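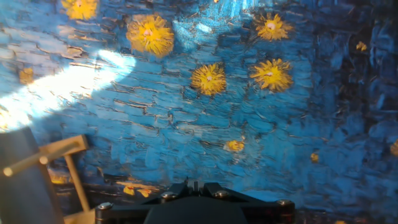 4.2. Le relief qui n'existe pas

J'en viens à la partie que j'avais le plus envie d'écrire, celle du faux empâtement. Quand on a choisi les motifs pour Bellis, je défendais plutôt les aplats, les rayures, des choses bien sages qu'on retrouve facilement d'une séance à l'autre. Et puis le catalogue de Zaditow est arrivé avec son ciel nocturne à la manière de Van Gogh, tiré à 3000 exemplaires d'après leur fiche, et là j'ai changé d'avis en cinq secondes. Un tissu imprimé qui imite de la peinture épaisse, c'est quand même un drôle d'objet : les crêtes sont dessinées, leurs ombres aussi, et l'œil veut absolument y croire !

Ma question était assez bête au départ. À quel moment cesse-t-on de voir de la peinture pour voir du tissu ? J'entends par là une bascule de perception, qu'on peut avoir en sachant parfaitement ce qu'on regarde. Pendant nos essais à Flenduvmont, elle s'est produite chez moi toujours aux mêmes endroits, à savoir les plis et les zones de lumière directe. Les touches bleues du ciel, courtes et serrées, tiennent très bien l'illusion de près. Les étoiles un peu moins, avec leurs rayons jaunes et ocre qui finissent par ressembler à des fleurs quand on les fixe trop longtemps (je ne suis pas la seule à l'avoir dit en réunion).

Pour la mise en place, on a gardé le protocole de Lanesau, avec 2 orientations possibles de l'étoffe et une séance limitée à 90 minutes, après quoi je ne fais plus confiance à mes propres notes. La consigne était d'étendre la nappe sans la tendre. Je tenais à ce qu'elle garde ses plis. La figure 2 donne la disposition retenue, le tissu occupant le milieu de la table rainurée et laissant le métal à nu de chaque côté.

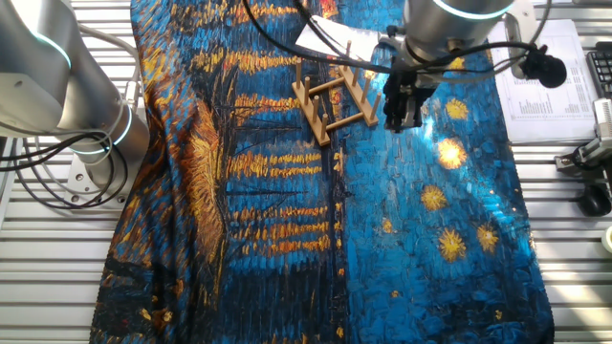 Ce qui complique l'analyse, et qui m'a franchement amusée, c'est que le motif contient déjà de la lumière. Les traînées orange et or évoquent des reflets sur l'eau, les étoiles ont un cœur clair, et par-dessus tout cela vient se poser un éclairage bien réel qui n'a rien demandé à la composition. Une étoile prise dedans paraît allumée. Sa voisine, imprimée dans des tons très proches, reste à l'état d'encre. J'ai donc noté séparément la clarté du dessin et celle qui tombe dessus, en sachant qu'à l'endroit où les deux se recouvrent la séparation devient un peu une vue de l'esprit.

Les plis, eux, agissent autrement. Dans le coin aux tons olive, noirs et ocre, là où l'étoffe se ramasse, les fausses touches se plient avec elle et on perd le sens du pinceau. J'avais d'abord classé cette zone comme inexploitable ; je l'ai reprise ensuite, et c'est elle qui m'a fourni mes meilleures remarques sur la différence entre relief dessiné et relief réel. La grande forme brune et ambrée, en flamme, se lit en revanche sans effort, sans doute parce que sa silhouette suffit et qu'on se passe très bien du détail.

Reste le cas de l'éblouissement, que j'illustre par la figure 3.

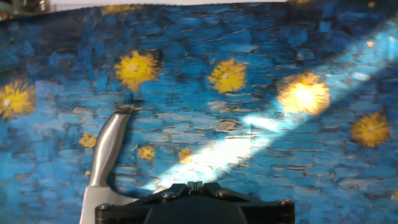
Solveig Kermarrac

Figure 3. Bande de lumière en diagonale sur le ciel imprimé. Le bleu y vire au turquoise pâle, presque au blanc, et la texture des touches reste faiblement lisible.

J'insiste sur ce « faiblement », il a nourri 2 longues discussions dans l'équipe. On s'attendrait à ce que le trompe-l'œil disparaisse d'un coup sous une lumière pareille, or il s'en va par morceaux. La couleur part la première, et les contours sombres des touches s'accrochent encore un peu. Je propose d'appeler cela une persistance du tracé, faute de mieux, le terme de Bellis (« rémanence picturale ») me paraissant bien grand pour une nappe.

Je garde aussi une réserve sur le bord. Dès qu'une bande gris pâle apparaît au-delà de l'imprimé, je me remets à penser « tissu », et toute la lecture du ciel s'en ressent, y compris loin de la limite. Il faudrait reprendre les essais avec un cadrage plus serré, puis avec le même motif collé bien à plat. La section 4.3 s'occupe des rayures, beaucoup plus dociles.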